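Subject: Re: [pament-neighbors] Swap shelf at the Jolen Street hall
Date: 9 January 2022

The hall wrote:

> Could someone post the rules for the swap shelf again? I have two
> boxes of play food and small kitchen toys, plus a bag of jigsaw
> puzzles, and I don't want to haul them over if they won't be taken.
> Also, is the shelf still in the back hallway or did it move when
> the floor was redone?

The shelf moved. It is now inside the Redar Road entrance, on the left before the coat hooks. The back hallway has to stay clear for the fire door, so please don't leave boxes there, even for an hour.

Toys are fine. Play food goes in the low bin where kids can reach it. Wipe it down at home first, and take out any batteries. Plates, fruit, bottles and small appliances can all go in together.

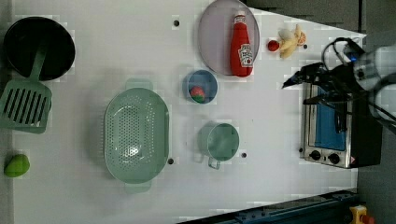
Do puzzles have to be complete?

They should be, and the piece count needs to be readable on the box. If you know a piece is missing, write that on a strip of tape across the lid. We had a 3000 piece harbor puzzle come through in July with no note on it, and it came back a month later with a fairly sharp one.

The rest of the rules are the same as before:

Clothes, coats and shoes go to the Uchida drop box across the parking lot. We have no room for them.

No car seats, cribs or bike helmets.

Books are limited to one grocery bag per visit. The shelf holds 200 paperbacks if they are packed tight — it was over that all through the holidays and the top board has started to bow.

Anything still there after 30 days goes to the thrift store in Pament. Put the date on a sticker when you drop something off, otherwise it gets counted from whenever the next cleanup happens to be.

The door code has changed as well. I won't put it on the list, but write to me off list and I'll send it. The old one, 1284, was printed in the newsletter by mistake and no longer works.

If anyone has a spare board, four feet long and at least ten inches deep, I could use it for the top shelf. Pine is fine. I have screws and brackets.

--
Swap shelf, Jolen Street hall
Replies go to the whole list unless you change the address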